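Skakham kitchen fit-out: where we've got to

Hello all at Grenora! I promised you an update in March, so let's start with the good bit: the serving things are nearly sorted. We've spent £461 so far, mostly on tableware, and I'm pleased with how far it went (the Molefe warehouse let us have the placemats at trade price, bless them).

I did dither over tongs. The long metal ones won in the end, partly on price and partly on looks, and they sit nicely beside the blue patterned placemats.

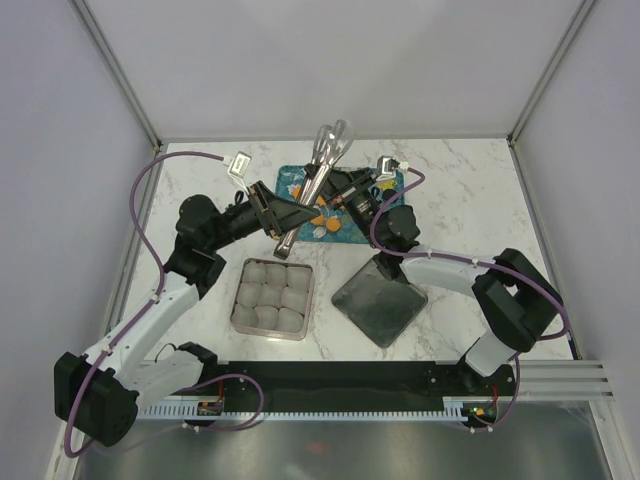 We've ordered four more pairs on the same invoice, plus 100 paper napkins to keep us going until the cloth ones are hemmed. The drawer labels are still to do, and I've changed my mind twice about which drawer the tongs go in – top left at the moment!

One snag: Cludum can't deliver the second shelf unit until after our Sunday lunch, so the big platters will stay in their boxes till then. It doesn't affect the budget. I'll send the receipts over with the next claim, and could you let me know if you need the delivery notes as well?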